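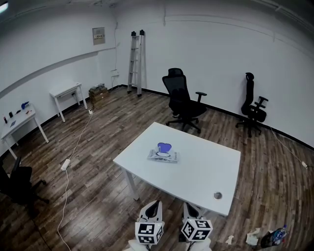 Robot Rules: How People and Robots Stay Safe Together

Have you ever played a game where everybody made up their own rules? It gets messy fast! Robots need rules too, and so do the people who work with them. Some of the rules are for the robot's computer. A lot of them are for humans, and kids are often surprised to learn how ordinary those are. Pick up your stuff. Look before you step. Tell people what you're doing.

Let's look at the rules they use at Stodero, a robot workshop in the town of Widolville.

Who makes robot rules?

Big rules for robots are called standards. A standard is a set of instructions that lots of experts have talked over and agreed on. Engineers help write them, and so do safety experts and people who use robots at work. There are standards for how a robot should stop, how hard it may push, and what warnings should be printed on it.

Then each workshop adds its own house rules, just like your classroom does. Stodero's house rules fit on one sheet of paper by the door.

Rule 1: Know where the stop button is

Most robot arms have an emergency stop button. It's usually big, round and red, so you can smack it with your whole hand without aiming. Before anyone at Stodero starts a robot, they point to the button and say "Stop is here!" out loud. It feels silly the first time. Everybody does it anyway, even the boss.

Rule 2: Watch the floor

Cables are sneaky! A power cord lying across a floor can catch a foot or get tangled in a wheel. So can a bag or a water bottle. A person might hop over them without thinking, but a robot on wheels may not notice something that small and flat.

Before work starts, someone walks the whole floor. Cords go along the walls or under a cover. Bags go on a hook. Rolling chairs get pushed well back, because a chair on wheels can drift into places you didn't leave it.

Rule 3: Start slow

When a robot tries a new move, it goes in slow motion. Some robots have a special slow setting just for this. If the arm starts going the wrong way, there is plenty of time to hit stop. Once the move looks good, the workers speed it up a little bit at a time.

Rule 4: Begin with easy things

What would you hand a robot first, a glass vase or a pack of wipes? The wipes, of course! Soft, light things that don't break are great for practice. If a pack of wipes falls, you pick it up and go again.

One robot at Stodero is named Tola. Tola's job is to pick things up and put them down gently. The team gave Tola 1,000 practice tries with soft objects before it was allowed to touch anything breakable. By the end it was getting 98 out of every 100 right. Then came plastic cups, which are a lot harder than you'd think, because they squish!

Rule 5: Fingers out of the fingers

Robot hands are called grippers. Many have just two fingers that close together like a pinch. Anything that pinches can pinch you, so nobody puts a hand between gripper fingers while the power is on. You should even be careful with the kind of gripper a person holds and squeezes.

Rule 6: Write it down

This one is my favorite. Every time something goes wrong, even something tiny, it goes in the log book. The Stodero log has 1,781 notes in it! Some are serious. Plenty of them just say things like "dropped the sponge again."

Reading old notes helps people spot patterns. Once, the team found 40 notes about drops that all happened late in the afternoon. Sunlight was coming in low through a window and confusing Tola's camera. They hung up a shade, and the drops went way down.

Try it: be a rule maker

Workshops in Widolville and the nearby town of Nair ask kids to help test their rules, and you can do the same thing at home. You need a friend, a soft toy and a table.

One of you is the robot. The robot may only use one finger and one thumb, and has to move very slowly.

The other is the operator, who gives directions like "forward," "down" and "pinch."

Check the floor together first. Then agree on a stop word. When the operator says it, the robot freezes right away.

Play a few rounds and write down everything that goes wrong. Now make one new rule to fix a problem you found, and play again with the new rule.

Words to know

Standard: a set of instructions that many experts have agreed on.

Gripper: the part of a robot that grabs things.

Operator: the person in charge of running a robot.

Emergency stop: a button that makes a machine stop right away.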